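**Hotovthorpe** – L'atelier Narnton a suspendu samedi l'utilisation de ses pinces Grekutero après un défaut de fermeture qui a blessé légèrement un opérateur à l'index. L'homme a été soigné sur place et a repris son poste le jour même.

L'incident s'est produit peu avant la pause de midi, pendant une séance de tri de petits objets. Selon l'atelier, l'opérateur avait relâché la gâchette et dégageait à la main une pièce coincée contre un tampon. Les doigts se sont alors refermés sans commande. Le bouton d'arrêt a fonctionné, mais l'effort est resté appliqué 90 secondes, le temps que le circuit se décharge.

« La pince n'avait pas à garder de l'effort une fois l'arrêt enfoncé. C'est ce point qui nous a fait tout arrêter, plus que la fermeture elle-même », explique Verena Mösli, responsable de la sécurité chez Narnton.

Les journaux de la machine ont été relus pendant le week-end. Sur 2444 cycles d'ouverture enregistrés depuis la dernière mise à jour du programme de commande, 1166 présentent un retard entre le relâchement de la gâchette et l'écartement complet des doigts. Dans la plupart des cas, l'écart était trop court pour être remarqué à l'usage. Deux fermetures non commandées figurent aussi dans les relevés. La première, quelques jours plus tôt, n'avait pas été signalée, la pince étant alors posée sur son support.

Eder, qui fournit les pinces et en assure l'entretien, met en cause le capteur de position logé à la base d'un des doigts. De la poussière s'y dépose, le signal devient instable et le programme interprète la perte de signal comme une demande de serrage. L'entreprise prévoit un capot de protection et une correction du programme : en cas de signal absent, les doigts devront s'ouvrir et le moteur être coupé.

Chez Narnton, on conteste en partie cette lecture. L'atelier fait valoir que les pinces sont nettoyées à chaque changement d'équipe et demande une expertise du câblage. Les appareils retirés restent sous clé jusqu'au passage du technicien d'Eder, attendu en octobre.

Le tri se poursuit entre-temps à la main. La consigne a également été modifiée pour la reprise : aucune pièce ne pourra être retirée d'entre les doigts tant que la batterie est en place, même pince ouverte.
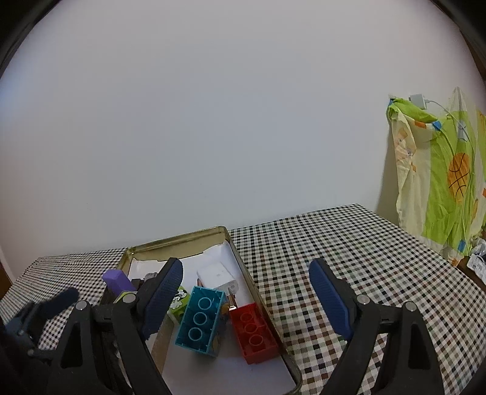 *Temps de lecture : 2 min*

Pince ouverte au-dessus d'un plateau de tri garni de blocs de plastique et d'autres petits objets. Les tampons bleus portés par les doigts ne sont pas mis en cause par Eder et ne seront pas remplacés.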